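**Re: Tekside quote for exterior repaint, too high?**

**peltell_porch** — 2023-11-24
Got 2 bids for the outside. Tekside wants 817 more than the other guy, same square footage. They say its the prep. Scrape, prime, two coats. Anyone used them?

**rerivmont_rick**
Used them in spring. Prep is where the money goes. Pay it.

**dryfall**
Disagree. I paid 700 for "prep" once (different company) and got a quick rinse with a hose. Make them write down what gets scraped and what gets primed.

Did my back room myself last week btw, walls came out fine — flat white, no roller marks.

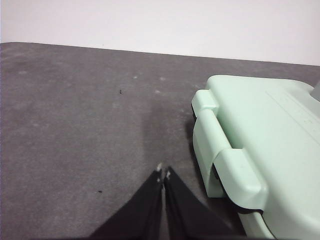
*back room wall, green case on the mat*

**rerivmont_rick**
One plain wall inside is not a whole exterior lol

**dryfall**
Never said it was. Said get it in writing.

**MacBrayne13**
Also November?? Check the overnight lows on the can before anybody opens it. I'd wait.

**peltell_porch**
Ok asking for a line by line. They can start in 13 days, might push to spring tho. Will post what they send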